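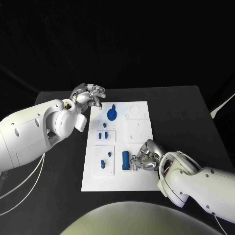

A white assembly board with a small U-shaped bracket and a blue cylindrical part.

Osier redraws its practice assembly board, opens orders for second batch
News desk | August

Osier has started taking orders for a second batch of its tabletop assembly board, a flat white plate used to practice placing and fitting small parts. The company plans to make 700 of them, and the first are due to leave the Cosgate workshop before the end of the month.

The board is built up in layers. Thin white plates sit on a larger base, and printed outlines on the surface mark where things go. The parts are mainly blue, with some white brackets, so they are easy to tell apart from a dark bench. Osier says it kept the colors from the first batch so that replacement pieces will match.

What has changed is mostly the printing. The outlines on the first boards were thin and wore off near the corners, where hands rest, and Osier received some 203 requests for a reprint or a refund. The new lines are thicker and sit under a clear coat. The slots for the brackets have also been cut slightly deeper - on the old version a bracket could be knocked over by a sleeve.

A complete set costs $159, with the base, the layered plates and one bag of parts. Extra bags are sold separately. Anyone who owns a first-batch board can swap the top plates only, and keep the base and parts they have.
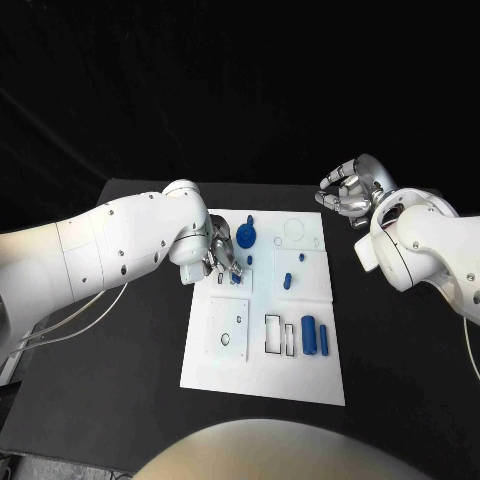

One reader of our earlier piece on the board wrote in to say that the swap is welcome but the bags are the real problem: the blue parts come mixed together with no list, and it took an evening of sorting to find out that two were missing. The same reader asked for a printed sheet showing every part at full size.

Osier said a sheet of that kind will be packed with the second batch and can be downloaded now by owners of the first. Missing parts will be replaced free of charge if the order number is sent in.

The drawings for the top plates have also been posted on the Panov site, where they had been downloaded 1164 times by noon on the day they went up. They cover the outlines and the slots but leave out the blue parts, which are still molded to order by Obeidat. Osier said it has no plans to release those drawings this year.

Orders are limited to four sets per address. Schools and workshops that need more are asked to write to the company first - larger orders will be filled after the single ones have shipped.

Related items
Obeidat adds a second molding line
Panov site moves its drawings library to a new address
Cosgate workshop extends evening hours
First look: Osier's tabletop assembly board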